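Search this diary

Wednesday, late

Home at last, shoes off, tea made, and I want to get this down before I forget half of it. Club ran long again. We have 30 minutes on the arm per team now that Reltard and Daza are both sharing our table time, and I swear it goes by like 30 seconds. Elba Herrera had printed out our whole list of steps for the season (all 29 of them!) and taped it inside my notebook, bless her, so I can't claim I lost it anymore.

We're still on the part of the project where the arm has to take drives from the tray and put them into the computer. I've been calling our program Ilano since January and the name has stuck, even with the kids from Jondeck, who used to laugh at it. I spent most of the evening typing in positions for the drive cage and then typing them in again, a hair lower.

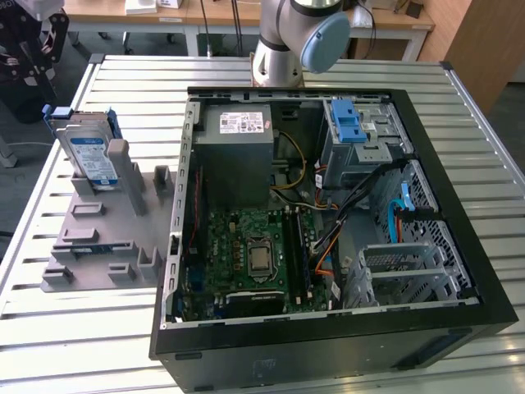

The tower on its side, with the drives in our gray tray to the left

I do love looking down into that case. The blue latch on the cage is my favorite thing in there, silly as that sounds, and I've gotten fond of the big tangle of cables too, although the path we plan for the arm has to stay clear of every one of them. Elba thinks we should come in high over the tall post on the tray and then drop down. I wanted to go around the front, and we argued very politely over pretzels for a good while. I think she's right - I'll tell her next time.

Still to do: slow the approach to step 6, ask for another 500 lines of log space, and bring back the good screwdriver, which is in my coat pocket again.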